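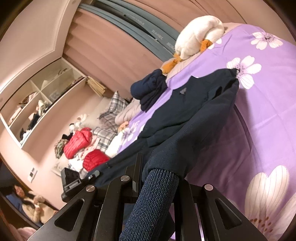
Navy knit on purple bedding

Popular Music Since the Club Era – notes for session 2

Right, on to live shows. Last time I went on far too long about studios and we never got to the stage, so this handout picks up where I stopped talking. Bring it with you, and scribble all over it!

The question I want us to chew on is how a set gets put in order. I'll use Berkine as my main case, the four-piece I keep playing you before class (sorry, I do love them). When they toured with Ivon and Shevchuk, each support band had a short slot and Berkine had the long one at the end. You can hear the difference in how they spend their time. Ivon open with their fastest song and barely stop to tune. Berkine start with a drone that goes on so long the crowd begins chatting over it, and only then do the drums come in.

Listen to the recording from the Lukura show, 15 April 2023. The room holds 2198 people and it sounds full. Things to listen for: where the singer first speaks, how long the gaps are between songs, and what key the slow one in the middle is in compared with the song before it. I hear a drop of a tone there – some of you have better ears than mine, so tell me if you disagree.

A word you'll need is "segue", said SEG-way, meaning one song running into the next with no stop. Berkine do it twice before the halfway point. Shevchuk never do it at all, and I think their set feels longer for it, even though it's much shorter on the clock.

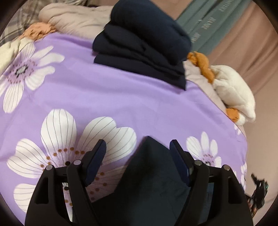

Why do bands often save their best-known song for the encore?
It gives the crowd a reason to stay and call for more, and it sends people home with a tune they already know in their heads.

Some bands hate this, of course. Ivon played their one big single second at every date in October and let the rest of the night look after itself. I'd like us to argue about whether that's brave or daft.

For next time, write up a running order for a 60-minute set by any band you like. Put the songs down the left side of the page and a few words next to each on tempo and mood. Two sides at most, please, and leave me a margin to write in.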